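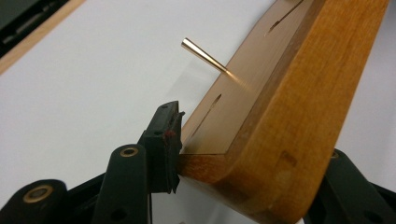

Bonjour à tous,

pour les finitions, j'en suis à 10 pièces poncées sur 18, le reste cette semaine si le grain 500 arrive. Sur celle-ci le bout est arrondi et chanfreiné, le bois brille bien, mais regardez le petit rectangle plus foncé sur la face large, juste au-dessus de l'arrondi - bouchon ou entaille, je n'arrive pas à trancher. Je n'y touche pas tant que je n'ai pas d'avis. Quelques traces pâles aussi sur la paroi le long de la plaque de métal, ça devrait partir au chiffon. Pas de laine d'acier svp, la plaque a un brossé fin et on le perdrait.

Pour la cire : j'ai repris la même qu'en février, commandée chez Tovbridge, un pot de 500 g. Ça suffira largement.

Le 2018-09-08, liste Grarnamer-atelier a écrit :
> Quelqu'un peut faire le point sur le lot bois + métal ?
> Il faut savoir ce qui est fini et ce qui reste à poncer.
> Et est-ce qu'on huile ou est-ce qu'on cire, on avait
> pas décidé il me semble.

Donc cire. L'huile ça coule dans les deux fentes de la plaque et après bonjour pour nettoyer. Si quelqun a un avis sur le rectangle, répondez sur la liste, pas en privé - merci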